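チケット：同期エージェントが同じファイルを毎晩再転送する
製品：Clulen Sync（サーバー側エージェント、Linux）
顧客：Ruiz-Ortega 制作部
対象サーバー：moltalel
対象共有：/srv/share/duvholm
優先度：中
状態：解決済み（経過観察を経てクローズ）
分類：ファイル名／文字コード

申告内容

夜間同期のたびに、更新していないファイルが大量に「新規」として転送される。転送自体はエラーなく終わるが、翌朝に確認すると同じ名前のファイルがフォルダ内に並んで表示される。片方を削除すると次の夜にまた現れる。ディスク使用量が1月から増え続けており、共有の残容量に警告が出た。
名前が重複して見えるのは日本語名のファイルに限られるようだが、日本語名でも重複しないものがある。英数字だけの名前では発生していない。
共有 duvholm は内装プランの成果物置き場で、見積書のPDF、図面、3Dプレビューの書き出し画像が入っている。編集はmacOSの端末とWindowsの端末の両方から行う。

環境

サーバー：Linux、ファイルシステムは ext4、Samba で公開
端末A群：macOS、APFS。一部に旧環境から引き継いだ HFS+ の外付けディスクあり
端末B群：Windows、NTFS
同期経路：外付けディスク（HFS+）→ 端末A → rsync → moltalel → Clulen Sync → 控え側ストレージ
文字コード：サーバーのロケールは ja_JP.UTF-8

一次切り分け

21:40
エージェントのログを取得。転送対象の判定理由がすべて new になっている。modified は該当する夜の記録に一件もない。タイムスタンプのずれや権限の差が原因なら modified または attr になるはずなので、この時点でそちらは除外した。

21:55
重複しているファイルのチェックサムを比較。内容は完全に一致。サイズも更新日時も同じ。

22:05
ファイル名をバイト列で確認した。

ls | grep '^カ.*プ' では片方しか出ない。
ls | xxd で見ると次の差がある。

「ガ」
片方：e3 82 ac（U+30AC）
もう片方：e3 82 ab e3 82 99（U+30AB + U+3099）

前者が合成済みの文字（NFC）、後者が基底文字と結合濁点に分かれたもの（NFD）。画面上の字形は同じだが、ext4 はファイル名をバイト列として扱うため別のファイルになる。大文字小文字の同一視（casefold）を有効にしていないボリュームなので、正規化は一切行われない。
濁点・半濁点を含まない名前ではNFCとNFDが同じバイト列になる。「日本語名でも重複しないものがある」という申告と合う。漢字だけの名前、清音だけのカタカナ名は影響を受けない。

22:20
共有全体を走査。ファイル総数は 2,171。そのうち、NFC に変換すると名前が変わるものが 992。走査に使ったのは次の短いスクリプト。

import os, unicodedata
for d, _, fs in os.walk('/srv/share/duvholm'):
 for f in fs:
 if unicodedata.normalize('NFC', f) != f:
 print(os.path.join(d, f))

注意：上のスクリプトはディレクトリ名を判定しない。ディレクトリ名にも同じ問題がある場合は、os.walk の二番目の値も同様に調べる必要がある。今回はディレクトリ名がすべて英数字だったため省略した。

原因

HFS+ は保存時にファイル名を分解形に変換する。外付けディスクから端末Aの APFS にコピーした際、APFS は渡された名前をそのままの形で保存するので、分解形が残った。ここまでは macOS 側が両者を同じ名前として扱うため、表面化しない。
端末Aから moltalel への rsync には --iconv の指定がなく、分解形のバイト列がそのままサーバーに書かれた。一方、Windows の端末が Samba 経由で保存する名前は合成形になる。同じ文書を両方の端末から保存すると、サーバー上に二つできる。
Clulen Sync は、控え側へ書き込む前にファイル名を NFC に正規化する。これは製品の仕様で、設定では path_normalize = nfc が既定値になっている。しかし転送要否の判定は正規化前の名前で行っていた。判定時には控え側に分解形の名前が見つからず new となり、書き込み時には合成形の名前で上書きされる。翌晩も同じ判定になる。
さらに双方向同期が有効だったので、控え側の合成形が moltalel に戻され、Windows から保存していないファイルまで二重になった。片方を消しても復活するという症状はこれで説明できる。

再現手順

検証用の共有を作り、次の手順で再現することを確認した。

touch $'\u30ab\u3099\u30e9\u30b9.txt'
Clulen Sync を双方向で手動実行
ls -b で名前を確認

一回目の実行後に合成形の「ガラス.txt」が追加される。二回目の実行ログでも分解形の側が new と記録される。path_normalize = none にした場合は再現しない。

暫定対応

双方向同期を停止し、moltalel から控え側への片方向のみに変更。
夜間ジョブを停止。手動実行に切り替え。
控え側のスナップショットを取得。以降の作業はスナップショット取得後に実施した。

恒久対応

ファイル名をサーバー側で NFC に統一する。手順は以下のとおり。

一、重複の解消
分解形と合成形が両方存在する組について、内容が一致する場合は分解形を退避用ディレクトリに移動する。内容が異なる場合は自動処理せず、一覧にして顧客に判断を依頼する。
内容が異なる組は 12 あった。いずれも見積書のPDFで、更新日時の新しい方を残すとの回答を得た。古い方も削除はせず、退避用ディレクトリに移した。

二、名前の変換
convmv -r -f utf8 -t utf8 --nfc /srv/share/duvholm
既定では変更内容の表示のみで、実際の変更は行われない。出力を確認してから --notest を付けて再実行する。
重複の解消を先に済ませておかないと、変換先の名前が存在するという理由で該当ファイルが飛ばされる。終了メッセージだけでは見落としやすいので、出力を保存して skipped または exists を含む行を検索すること。

三、rsync の修正
端末A側の転送スクリプトに次を追加。
--iconv=utf-8-mac,utf-8
この指定は端末A（送信側）で実行する場合の並び。サーバー側から引き取る構成では向きに注意する。--iconv の左側は常にローカルの文字コード、右側がリモートの文字コードになる。
macOS 標準の rsync では --iconv が使えないことがある。端末Aでは別途導入した版をフルパスで呼び出すようにした。PATH の順序に頼ると、cron や launchd から起動したときに標準の方が使われる。

四、エージェントの更新
Clulen Sync の修正版では、判定時にも正規化後の名前を使う。更新後に索引の再構築が必要。再構築をしないと旧索引の分解形の名前が残り、初回だけ大量の削除候補が出る。

clulen-sync stop
clulen-sync index rebuild --share duvholm
clulen-sync start --dry-run

作業中に判明した別件

変換の途中で File name too long のエラーが 2 件残っていることに気付いた。変換によるものではなく、過去の rsync で発生し、ログに埋もれていたもの。
ext4 のファイル名の上限は255バイトで、文字数ではない。カタカナ一文字は UTF-8 で3バイト、濁点付きを分解すると6バイトになる。合成形なら収まる長さでも、分解形では超えることがある。該当ファイルはサーバーに一度も届いておらず、端末Aの中にだけ存在した。--iconv を付けて再送したところ、どちらも正常に転送された。
長い名前を付ける運用自体は変更しないとのことだったので、転送スクリプトの終了コードを監視対象に加えた。rsync の終了コード23は一部のファイルが転送できなかったことを示す。これまでは成功とみなしていた。

もう一点、人名の異体字について。CJK互換漢字の一部（U+FA19 など）は NFC でも別の文字に置き換わる。たとえば U+FA19 の「神」は U+795E の「神」になる。見た目が変わるため、顧客名をファイル名に使っている場合は事前の確認が必要になる。今回の共有には該当する名前がなかったが、他の共有で同じ作業をする際には convmv の出力で漢字の行を必ず見ること。

動作確認

索引再構築後の dry-run で new、modified、delete のいずれも出ないことを確認。続けて通常実行し、転送なしで終了した。
Windows 端末と macOS 端末の両方から、濁点を含む名前の文書を保存し、上書きし、改名した。サーバー上のファイルはそれぞれ一つのまま。
改名の場合、エージェントは内部で削除と追加として扱うため、ログには二行出る。これは正常。
控え側からの復元も確認した。

島型カウンター、白い天板

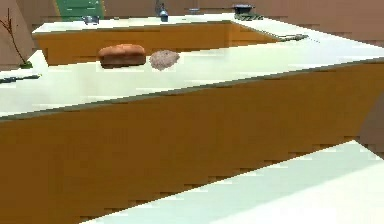
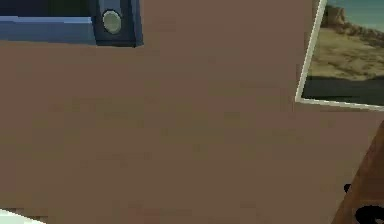
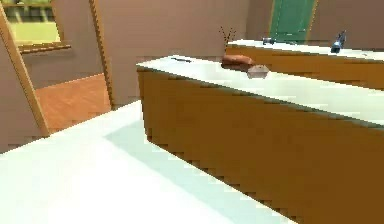 緑の扉、L字カウンター

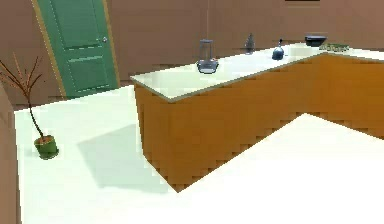
復元後の照合は sha256sum で行った。元の一覧は変換前に作成したものなので、ファイル名の欄が分解形のままになっている。sha256sum -c にそのまま渡すと、名前が見つからず FAILED open or read が並ぶ。一覧ファイル側も NFC に変換してから照合する。

uconv -x any-nfc sums.txt > sums_nfc.txt
sha256sum -c --quiet sums_nfc.txt

出力なしで終了。終了コード0。退避用ディレクトリに移した分も一覧に載っているため、先に該当行を除いてある。

経過観察

夜間ジョブを片方向で再開。翌朝のログに想定外の new なし。
その次の夜から双方向に戻した。04:15 に new が記録されたが、端末Bで前日に作成された見積書であり、正しい検出だった。
共有の使用量は、退避用ディレクトリの中身を別ボリュームに移した時点で警告のしきい値を下回った。

問い合わせへの回答（抜粋）

path_normalize を none にすれば済むのではないか。
再転送は止まるが、moltalel 上の分解形はそのまま控え側に複製される。Windows 端末で名前検索をした際に見つからない、表計算のリンクが切れるといった問題は残る。今回は採用しなかった。

Samba 側で変換できないか。
vfs_catia や vfs_fruit は使用できない文字の置き換えなどを扱うもので、既にディスク上にある名前をNFCに揃える目的には使えない。rsync で直接書き込まれる経路は Samba を通らないため、対策としても不足する。

外付けディスクを APFS に初期化し直す必要はあるか。
必須ではない。初期化しても、コピー元の名前が分解形ならそのまま残る。転送時の --iconv で吸収する構成のまま使用してよい。

ZIP で受け渡したファイルはどうなるか。
macOS で作成した ZIP には分解形の名前が入ることがある。サーバー上で unzip すると同じ状態に戻るので、展開後に convmv を実行する。週次の走査ジョブを登録済みで、該当があれば一覧がメールで届く。自動での改名は行わない設定にしてある。

残作業

退避用ディレクトリの削除は顧客側で実施。時期は未定。
他の共有の走査は別チケットで受け付ける。
端末Aの転送スクリプトは設定管理に登録した。手元で編集した場合、次回の配布で上書きされる。

クローズ理由：恒久対応を適用し、再現手順で再発しないことを確認した。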